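Splined hub

A splined hub is a round fitting with a ring of teeth or grooves arranged around its center, used to join a rotating shaft to the part it turns. The teeth of one piece fit into matching grooves in the other, so that the two rotate together without slipping. Depending on the trade, the word may refer to the toothed piece itself or to the grooved piece that slides over it. Splined hubs are found in bicycle freewheels, farm equipment, car clutches, window blinds, kitchen mixers and small hobby actuators.

Form

The teeth, also called splines, may be straight-sided, triangular or curved. Triangular teeth are often called serrations and are common on small hubs, where many shallow teeth can be cut around a narrow circle. Curved teeth, known as involute splines, have the same general profile as gear teeth and tend to center the two parts on each other as load is applied. Straight-sided splines are older and are still used on larger shafts.

On most hubs the teeth run parallel to the axis. On a face spline they instead spread outward from the center across the flat end of the part, like the spokes of a wheel, and the mating piece is pressed against them and held by a screw or clamp. Seen from the end, either kind can give the hub a star-like look.

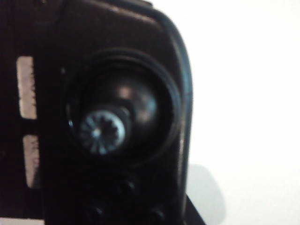
A metallic splined hub against a dark, glossy dome in a round recess of a molded housing.

Materials

Hubs that carry heavy loads are usually made of steel. Brass and aluminum are used where weight or cost matters more than strength, and nylon or acetal is common in toys and light household goods. A metal hub is often paired with a plastic arm or wheel. In such pairs the softer part wears first, and it is normally sold as a separate spare.

Plastic parts with molded splines can be damaged by fitting them at an angle. The first few teeth are shaved down and the part then turns loosely on the shaft, a fault known as stripping. Repeated removal has a similar effect over a longer period.

Tooth count and fit

Two hubs of the same diameter will not fit each other unless the number and shape of the teeth also match. Among small hubs, counts of 23, 24 and 25 teeth are all in common use, and the differences are hard to see without magnification. A part with the wrong count may go on part of the way before jamming.

The tooth count also sets the number of positions in which an arm can be mounted. With 25 teeth, each step moves the arm by 14.4 degrees. Finer adjustment has to be made elsewhere, for example by changing the length of a linkage.

Collections and reference sets

The Graltovel collection of small fittings, assembled by Keith Fairclough and later enlarged by Trinidad Palacios, holds 865 parts, of which 198 are splined hubs. They are stored by diameter and then by tooth count. The printed list gives a drawing of the end face of each hub at 7 times actual size. Hubs with damaged teeth are kept in a separate drawer and are not drawn.

A later list by Valdir Dantas covers 588 fittings from household goods and uses a different numbering. Palacios's list counts a hub and its screw as a single item, while Dantas enters them separately, so totals from the two cannot be compared directly.

Care

Dust and old grease collect in the roots of the teeth and can keep a part from seating fully. A dry, stiff brush is enough for most small hubs. Grease is generally used on steel splines that slide in service. Oils and thread-locking compounds can crack some plastics, and makers often advise against using them on plastic arms or wheels.

The center screw, where there is one, holds the part on the hub and carries little of the turning force. Overtightening it can split a plastic part around the bore.

See also

Freewheel
Keyed shaft
Serration
Shaft collar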